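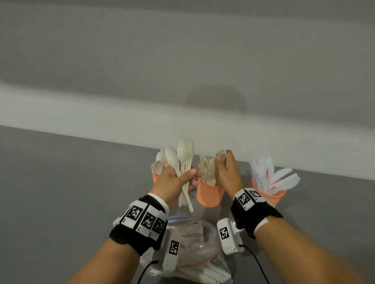 Section 2. Loading the cutlery cups

The Skollico self-serve station uses three cutlery cups set in a row at the back of the counter, against the wall. Spoons go in the left cup, forks in the middle cup and knives in the right cup. Keep this order at every station in the Pirnport building.

2.1 Before loading

1. Wipe the counter and let it dry.
2. Set the cups along the wall with a hand's width between them.
3. Wash your hands.
4. Place the zip-top bag of mixed cutlery at the front of the counter and open it fully.

CAUTION: Do not pour cutlery from the bag into a cup. Plastic tines and handles snap under side load.

2.2 Sorting and filling

5. Take a bundle from the bag and hold it upright in one hand, handles down.
6. With the free hand, draw out one piece at a time and place it in its cup, handle first.
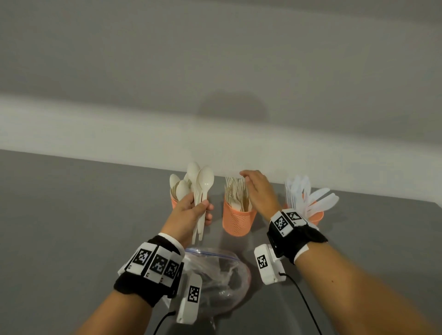 7. If the bundle holds both spoons and forks, finish the spoons before starting the forks. Do not set loose pieces down on the counter between cups.
8. Load the knives last. They lean and spread toward the rim – turn the blades the same way if the cup begins to tip.
9. Stop when a cup holds around 40 pieces, or sooner if a piece no longer drops to the bottom under its own weight.
10. Discard any piece that is cracked or has touched the floor.

NOTE: Bowls, tines and blades must stand above the rim. A piece loaded upside down is to be removed and replaced, not turned over.

2.3 Refill stock

Temeck supplies replacement cutlery in cartons of 1,000. Keep 2 unopened cartons per station in the Hebden cabinet, away from heat. Reseal a part-used bag along its full length before storing it – press out the air first. For cup cleaning, see Section 3.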